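Home | Forums | Laundry & Fabric Care | Search | Log in

Topic: Knit polo shrank in length but not in width

naltska_dan
Cotton pique polo, third wash, 40 C, tumble dried on medium. It has lost 2 cm from collar to hem. Chest width is unchanged. Detergent is Brondine liquid, normal dose. Is this the dryer or the water temperature? I have more of the same shirt for work and would like to stop it happening to the rest.

warp_and_weft
Dryer. Pique is a knit, and knits are pulled lengthwise during finishing. Heat plus tumbling lets the loops relax back to their natural shape, so length goes first. Water at 40 C does a little of this but the mechanical action does most of it.

Dry the others flat on a table, front side up. Pull the placket straight while damp and smooth the body down from the collar.
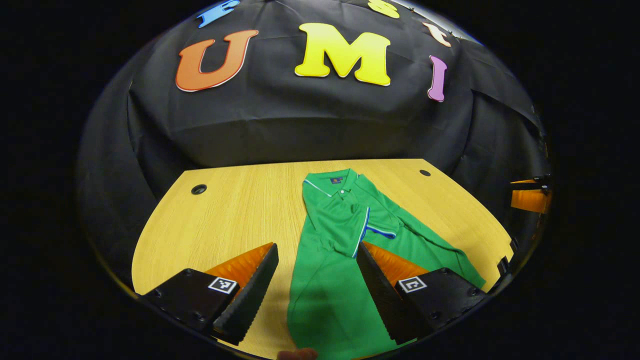

Measure from the base of the collar to the hem before the first wash and write it down. Without a starting figure you are guessing.

hardwater_8
Disagree on the water. I ran the same brand of shirt at 32 C and at 40 C, line dried both, and the warmer one came out shorter. Small difference, but repeatable over several washes.

warp_and_weft
Line dried how? A wet knit hung from the hem stretches under its own weight, and one hung from the shoulders stretches differently. If the two were not hung the same way, the comparison doesn't say much about temperature.

hardwater_8
Both over the bar at the underarm seam. Same spin speed, same load size. I'm not saying the dryer is harmless. I'm saying temperature is not zero.

naltska_dan
Can the lost length be recovered?

patport_mod
Some of it. Soak in lukewarm water with a little hair conditioner for 30 minutes, press in a towel, then lay flat and stretch by hand in small steps. Expect part of it to go again at the next wash. Side note for those coming to the Patport fabric care meetup in May: bring a garment you have measured before and after. Start is 2 p.m. in the Butt Street hall, tables are provided.
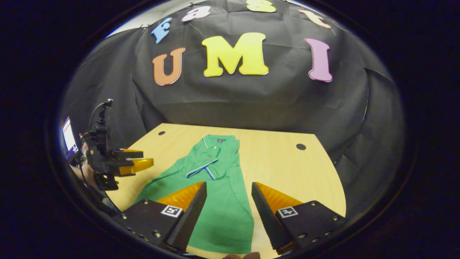
Foam lettering pinned to black cloth over a table

hardwater_8
I'll bring both shirts and the wash log.

warp_and_weft
Good. Please bring the care labels too if you cut them off. A label that says "warm" doesn't mean the same temperature on every machine -- the dial on mine runs hot by several degrees.

naltska_dan
Tried the conditioner soak. Got back half the length. The placket is slightly wavy now, will try a steam iron from the inside.

patport_mod
Use a press cloth and don't drag the iron. Lift and set down.

Related topics
Collar rolls after washing
Spin speed for knits
Brondine liquid or powder for dark colors
Drying rack for a small bathroom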